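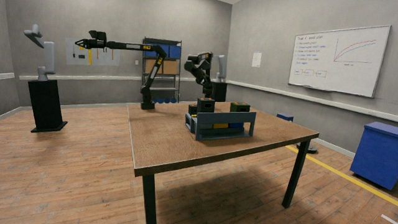

*Fig. 4.1. Table à plateau brun et pieds sombres, sur un sol à lames.*

# Chapitre 4. Ce que valent les chiffres d'un sondage de satisfaction

Un taux de satisfaction se lit vite et se vérifie mal. Quand la société Faneck annonce que ses clients sont contents, le lecteur voudrait savoir combien ont été interrogés, par qui, et surtout combien n'ont pas répondu. La brochure donne rarement ces renseignements. Elle donne un pourcentage, parfois un graphique en couleur, et passe à la page suivante.

Prenons l'enquête menée en janvier à Duston auprès des abonnés du réseau de bus. Le questionnaire a été envoyé à 352 foyers ; 50 l'ont renvoyé, dont 33 se disaient satisfaits. Le dépliant municipal en a tiré la formule « deux usagers sur trois ». Le calcul est correct. Le mot « usagers », lui, est de trop : il s'agit des répondants, et rien n'indique qu'ils ressemblent aux autres.

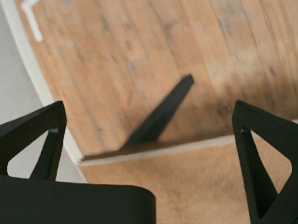

*Fig. 4.2. Deux doigts de pince noirs, pointes vers le haut.*

## 4.1 Les absents

On objectera que les non-répondants se répartissent sans doute comme les répondants. C'est possible. Encore faudrait-il l'établir, et l'enquête de Duston ne s'en donne pas les moyens. Une personne excédée peut écrire pour se plaindre, ou jeter la lettre ; nous ignorons laquelle des deux conduites domine.
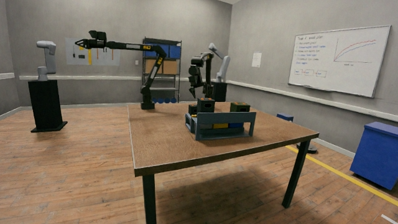 **Un échantillon plus grand aurait-il réglé le problème ?**

Pas à lui seul. Doubler les envois réduit la part du hasard, mais laisse intact l'écart entre ceux qui répondent et ceux qui se taisent.

## 4.2 La question posée

Reste le libellé. L'institut Jaremow demandait : « Êtes-vous satisfait de l'amélioration du service ? » L'amélioration y est tenue pour acquise. Dans le baromètre Pace, la note va de 0 à 100, et

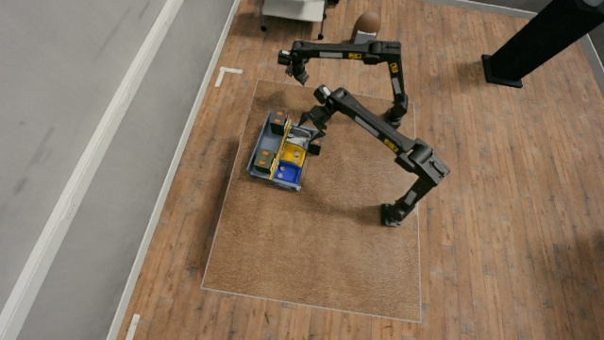
l'on ne sait pas à partir de quel seuil une personne est rangée parmi les satisfaits. Un déplacement de ce seuil suffit à faire monter le résultat sans qu'une seule opinion ait changé. Nous reprendrons ces deux questionnaires dans la section suivante, avec leurs consignes complètes, et le lecteur est invité à refaire les calculs avant de lire les nôtres.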